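Notebook - packing bench, Plastow room
2020-11-07

Back on the divider problem this morning. I had hoped to be done with it by now, but the last batch of inserts came out of the Ladefoged cartons looking tired, and I'd like to get the layout settled before we order more board. So, a day of cardboard!

Where we stand, for anyone who skipped my last few pages (fair enough, they were mostly glue). The small-parts kits go out in a single carton with a grid of corrugated strips dropped inside. The strips slot into each other halfway, no glue, no tape. It works fine when all the cells are the same size. It works less fine when somebody wants one big cell for the bulky stuff and narrow ones for everything else, and that is exactly what Nasdale asked for in February and what we have been fiddling with ever since.

The trouble with the big cell is that it takes away the strips that were holding everything square. You lift the grid by that side and the whole thing leans over like a tired fence. Put it down again and the narrow slots have turned into diamonds. I tried the obvious thing first and cut the strips taller. They stood up better but then the carton flaps wouldn't lie flat, and I spent twenty minutes trimming them back down with a dull blade. New blades are in the drawer under the scale now, please use them.

Second try was turning the flutes. I had been cutting with the flutes running lengthwise because you waste less of the sheet that way, and I think that was a false economy. With the flutes standing upright the walls are a good deal stiffer, and the slots grip better too. They do tear if you force them at an angle, so go straight down and work along the row a little at a time - start at the open section and move toward the narrow end. Going the other way I bent three strips before I gave up and started over. 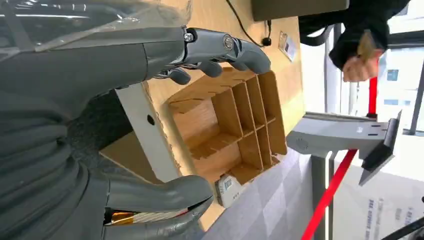
I also changed the slot width. The old drawing says to cut it the same as the board thickness, and that's fine on paper, but our board isn't the same thickness all the way across the sheet. The edges get crushed in the stack. A hair wider and the strips slide together without buckling. Too wide and they rattle, so there's not much room to play with. I marked the good setting on the jig in pencil. Somebody should do that properly with a scribe before it gets rubbed off (probably me).

Drop test on the upright-flute version, packed with the usual filler parts: 4 drops, one on each bottom corner. The grid stayed square enough that I could pull it out in one piece. One wall in the narrow section had a crease near the top, but nothing had jumped into the next cell. The lengthwise version went through the same thing and two cells ended up sharing their contents, so I'm calling that one finished.

Stock check while I was at it. We have 46 sheets of the brown board left, and the flat bundle behind the door is the Wovilton stuff, which is thinner and should not be mixed in. I know it looks the same. Pinch the edge and you can feel it. The next order is for 200 sheets and I've put 1101 on the request as the job number, so please write the same on anything you take for this.

Labels: small packets should go in label side up, so the next person can read them without digging. I keep finding them face down at the bottom of the slots and then having to tip everything out on the bench.

Still to do: try a double wall next to the big section, just the one strip doubled over. It would use up the offcuts and might fix the leaning for good. I also want to see how the grid holds up after a week in the damp storeroom, as everything I've tested so far has been cut fresh and kept in here next to the heater. Two are going on the shelf tonight with the flute direction written on the side.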